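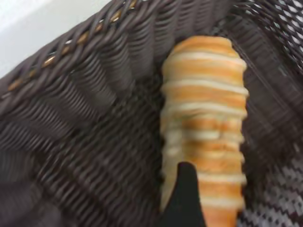 Photo: Oranuch Ruangrit / Barnton Community Bakery

Progress report to the Heris Fund, second half of the grant

Quick one from us, full accounts to follow. Spend to 25th April is 2,274 out of the 3,000. Mostly flour, tins, baskets and the hire of the hall kitchen. Remainder held back for the new oven seals and a second run of labels.

Twisted rolls are now the main line. Took a while to settle on a shape – the early ones unrolled in the oven and sold badly. Longer proof, tighter wrap, egg wash on top only. Poonam Kushwaha has written the recipie up so anyone on the rota can follow it.
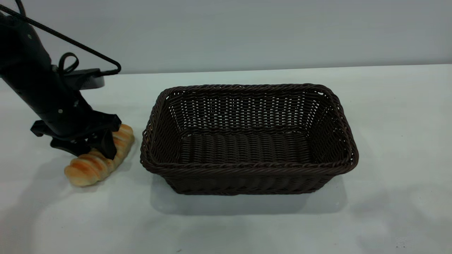

One of the twisted rolls on the table.

Colour still varies a bit from batch to batch. Pale in the grooves, darker on top, customers don't seem to mind. Will try the lower shelf next.

Sisodia café has asked for a regular order, starting small. Kodska shop said maybe in October. Both want the rolls unwrapped, in baskets, so we've been sorting out what to carry and show them in.

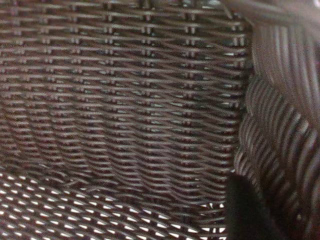
EQUIPMENT AND DISPLAY

Dark brown woven baskets chosen over the plastic trays. Look better on a counter and the base has gaps in the weave, so air gets through. Crumbs get through as well – paper liners on order. Need wiping down after each market, added to the closing list.

Still to do: allergen cards, price list, a lid or cloth for outdoor stalls. Two training sessions left to run, Oranuch is fixing dates with the hall and will let you know seperately.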